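Flat-folded carton

A flat-folded carton (also knocked-down carton, or just "flat") is a box of thin board that is cut, creased and sometimes glued at the maker's, then shipped and stored flat. Opened up by hand or machine right before filling. Not the same as a rigid box, which keeps its shape the whole time.

Parts. Panels are the large faces. Flaps are the smaller pieces that fold over to close an end. Creases, also called scores, are pressed lines where the board bends. Naming differs by shop; "ear" and "wing" both turn up for the small side flaps.

Material. Usually paperboard in a single layer, white, gray or brown. Thin plastic sheet for display work. Grain matters: board bends cleaner along the grain than across it, and a crease against the grain may crack at the surface.
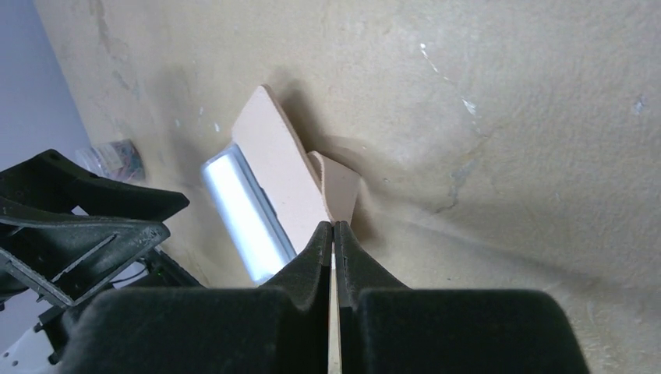
Peiyu Kang holds that most guides get the order wrong, and that every crease should be bent once past square before any flap is tucked, or the panels spring back and the tuck works loose. Older shop manuals skip this step. The Flornwood handbook gives it for heavy board only.

Storage. Flat, in low stacks, away from damp. Board left standing on edge takes a curve and is hard to square up afterwards. Glued flats stored too long can stick at the creases, so oldest stock gets used first.

Sizes. Given as length, width, depth, inside measure, in that order. The Zunov list had 425 stock sizes in its first printing and 681 in the second, many of them near duplicates. Hsu numbering, stil used by some printers, puts depth first. This causes mistakes in ordering.

See also: tuck end, sleeve, tray, dust flap, scoring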